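## 4. Setting up your Kolow countertop water filter

By now you should have the filter out of its box and the tank rinsed once with plain tap water (if you skipped the rinse, go back to Section 3, we'll wait). Setting up the Kolow for the first time takes a little patience, mostly for soaking, so put the kettle on with some other water and settle in.

### 4.1 Soaking the cartridge

1. Wash your hands and peel the cartridge out of its sleeve. A bit of black dust on your fingers is loose carbon and it rinses right off.
2. Fill a bowl with cold water and lower the cartridge in, mesh side up. It will want to float, so hold it under until the bubbles slow down.
3. Leave it for 22 minutes. A little longer does no harm at all, and plenty of our customers forget it over lunch.
4. Lift it out and give it a gentle shake over the sink.

**Caution:** Never soak the cartridge in warm or hot water. Heat loosens the glue around the mesh, and a cartridge with a loose mesh has to be thrown away.

### 4.2 Fitting the cartridge

1. Set the upper tank on a folded dish towel so it can't slide around while you work.
2. Line up the arrow on the cartridge with the notch in the tank floor.
3. Press down and turn clockwise until you feel a soft click. It's a shy sort of click, so go by feel more than by ear.
4. Check that the blue seal sits flat all the way around. If it bulges anywhere, back the cartridge out and try again.

**Note:** Dirk Wuyts, who answers most of our support mail, asks that you please don't grease the seal with cooking oil. It swells up and then the tank drips on your counter all night. A wet fingertip is plenty.

### 4.3 Choosing a spot

Pick a level surface that can carry the full weight of both tanks, and keep the filter out of direct sun, which encourages green film inside the clear parts. Leave enough room above for the lid to come off with a full pitcher in your other hand.

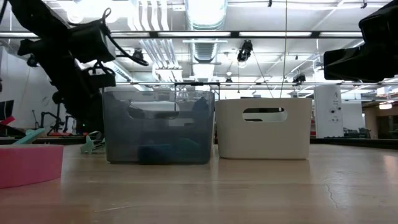 Keep it well away from the stove, too, and from any outlet you use every day. If your counter slopes a little, as they do in older houses, turn the filter so the tap is on the low side and you'll get the last of the water out without tipping.

### 4.4 The first two fills

1. Pour in cold water up to the MAX line and put the lid on.
2. Let it all run through. The first tank is slow, and you may see a few gray specks.
3. Drain it from the tap. This water is fine for houseplants.
4. Fill and drain once more, then fill a third time. That one is for drinking.
5. Set the reminder dial to 300, the number of liters one cartridge is good for, and turn it back as you go.

**Caution:** If the water still looks gray on the third fill, take the cartridge out and repeat 4.1 before anyone drinks it.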